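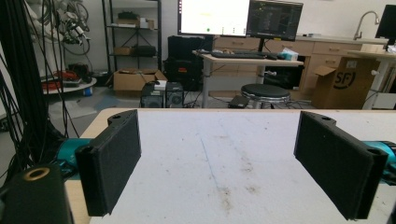 第7章 見学と実演から学ぶロボット作業

7.1 本章のねらい

前章までは、ロボットの構造、座標系の定め方、および手先の位置と姿勢の計算について、主として図と式によって学んできた。本章では視点を移し、実際にロボットが稼働している場所を訪れ、作業の実演を観察し、その結果を記録として残す方法を扱う。

見学は、工学教育において古くから行われてきた学習形態である。しかし、案内に従って施設を一巡し、説明を聞いて帰るだけでは、得られる知識は断片的なものにとどまりやすい。何を見るかをあらかじめ定め、見たものと聞いたことを区別して書き留め、後日それを教科書の内容と照らし合わせるという手順を踏むことによって、見学は初めて学習として成立する。

本章を学び終えた時点で、読者は次の事項を行えるようになることが求められる。

・見学に先立ち、観察の対象と質問事項を文書にまとめること
・手先、腕部、作業台、周辺機器の関係を、作業の流れに沿って説明すること
・実演中の動作を区切り、各区間の目的を記述すること
・観察した事実、説明者から得た情報、自身の推測を分けて報告書に記載すること

7.2 事例:クラトゥニア実習棟の公開日

本章では、全体を通じて一つの事例を用いる。トロットデール地区にあるクラトゥニア(Clatunia)実習棟では、毎年春に施設の公開日を設けている。本章の記述は、3月9日に行われた公開の内容に基づくものである。当日は、把持作業の実演が午前と午後に分けて行われ、見学者は班ごとに実習室へ案内された。

公開日の運営は、実習棟の機械系部門と、周辺機器の保守を担当するスクロ(Skuro)社とが共同で行っている。実演に用いられた動作プログラムは、Đặng工房が作成した教材を実習棟の設備に合わせて調整したものである。なお、同工房の教材は本章の演習でも一部を引用する。

章頭に掲げた写真は、手先の側から作業台に向けて撮影されたものである。向かい合う二本の黒い指の間に、白い天板が見える。それぞれの指の内側にはパッドが設けられており、対象物に触れるのはこの面である。奥には机とモニターが置かれ、右側のモニターにはコードまたは端末の画面が表示されている。手先、作業台、操作用の計算機が一つの部屋に収まるこのような構成は、研究室や実習室に多く見られるものであり、生産現場の配置とは性格が異なる。この違いについては7.5節で改めて論じる。

7.3 見学前の準備

7.3.1 事前資料の読解

見学先から事前資料が提供される場合には、必ず全員が通読しておく。クラトゥニア実習棟の場合、事前資料は施設案内、実演の概要、安全に関する注意書きから構成されている。施設案内では部屋の配置と動線を、実演の概要では対象物の種類と作業の順序を確認する。専門用語のうち既習でないものは、巻末の用語集で調べておくとよい。

資料を読む際には、書かれていない事項にも注意を向ける。例えば、実演の概要に「部品を把持して移載する」とのみ記されている場合、把持の力をどのように決めているか、部品の向きをどのように検出しているか、把持に失敗したときにどのような処理を行うかは不明である。これらはそのまま当日の質問事項となる。

7.3.2 質問票の作成

質問票は班ごとに1部作成し、引率者の確認を受ける。質問は、相手が事実をもって答えられる形に整える。「このロボットは優れていますか」という問いは評価を求めるものであり、答えは説明者の立場によって変わる。これに対し、「指のパッドはどのような場合に交換しますか」という問いであれば、保守の実務に即した回答が期待できる。

質問の数は、1班につき3項目を標準とする。実演後の質疑の時間は限られており、他の班の質問と重複することもある。優先順位を付し、重複した場合に備えて予備の質問を用意しておく。

7.3.3 安全に関する確認

稼働中のロボットの周囲では、見学者は床面に示された区域から出てはならない。研究室型の施設では、床にケーブルが敷設されていることがあるため、足元にも十分注意する。長い髪は束ね、首から下げた名札は上着の内側に収める。筆記具を落とした場合は、自ら拾わずに引率者に申し出る。ロボットが静止していても、電源が切れているとは限らないことを理解しておく必要がある。

7.4 実演の観察

7.4.1 動作の区切り方

把持作業は連続した一つの動作に見えるが、観察にあたっては、接近、把持、持ち上げ、移送、解放、退避の各区間に分けて考える。区間の境目は、手先の速度が変わる時点、または指の開閉が始まる時点に置くと判別しやすい。

接近の区間では、手先がどの方向から対象物に向かうかを見る。上方から垂直に下りる場合と、斜めから近づく場合とでは、周囲に必要な空間が異なる。把持の区間では、二本の指が対象物に触れる位置と、閉じ終わるまでの間に対象物がずれるか否かに注目する。移送の区間では、経路が直線的であるか、途中に経由点が設けられているかを確認する。

7.4.2 視点の選択

同じ動作であっても、見る位置によって得られる情報は大きく異なる。見学者の位置からは腕全体の動きがよく分かる一方、指と対象物の接触部分は腕の陰に入りやすい。手先の側からの視点では、指の開き具合や対象物との間隔を捉えやすいが、腕がどのような姿勢をとっているかは分からない。

クラトゥニア実習棟の実演では、同じ作業が繰り返し行われたため、班員が観察の対象を分担することができた。一人が腕の姿勢を、一人が指の動きを、一人が画面の表示を受け持ち、終了後に記録を突き合わせるという方法である。分担を決める際には、記録の時刻をそろえるための合図も併せて定めておく。

7.4.3 作業台と周辺の観察

初学者の関心はロボット本体に集まりがちであるが、作業台の状態も重要な観察対象である。天板の色、表面の汚れや擦れ、縁の位置は、対象物の検出や手先の移動範囲に関わることがある。章頭の写真でも、白い天板の上に茶色がかった薄い汚れや擦れが認められる。こうした跡の由来は外観だけでは判断できないため、記録には位置と様子のみを書き、原因については質疑の際に尋ねるのが適切である。

周辺機器については、電源、通信、計算機のそれぞれがどこに置かれているかを略図に示す。配線の経路は、分かる範囲で描けばよい。

7.4.4 数値の扱い

実演の説明では、さまざまな数値が示される。公開日の案内によれば、当該設備で記録された把持動作は、前年度までに3568回を超えている。この種の数値を書き留める際には、何を1回と数えているか、失敗した動作を含むか、どの期間を対象としているかを併せて記す。条件を伴わない数値は、後から比較の材料とすることができない。

7.5 実習室と生産現場の違い

実習室の設備は、構成の変更を前提としている。机、収納棚、計算機などが作業台の近くに置かれ、操作者は画面を確認しながらプログラムを修正し、ただちに動作を試すことができる。生産現場では、同一の作業を長期間にわたり安定して行うことが優先され、設備の配置は固定される。人の立ち入りは制限され、プログラムの変更にも所定の手続きが必要となる。

したがって、実習室で観察した事項を生産現場にそのまま当てはめることは避けなければならない。一方で、把持の原理や座標系の考え方は両者に共通しており、動作を間近に確認できる実習室は、基礎を学ぶ場として適している。

7.6 報告書の構成

報告書は、目的、見学先の概要、観察結果、質疑の記録、考察の順に記述する。観察結果には自ら確認した事実のみを記載し、説明者から得た情報は質疑の記録に、自身の推測は考察に置く。略図を添える場合は、図番号と表題を付し、本文中で必ず参照する。

提出の期限は見学後2週間以内とする。班で共有した記録を用いる場合であっても、考察は各自が執筆しなければならない。次節では、クラトゥニア実習棟の見学者が作成した報告書の一部を取り上げ、観察結果の書き方を検討する。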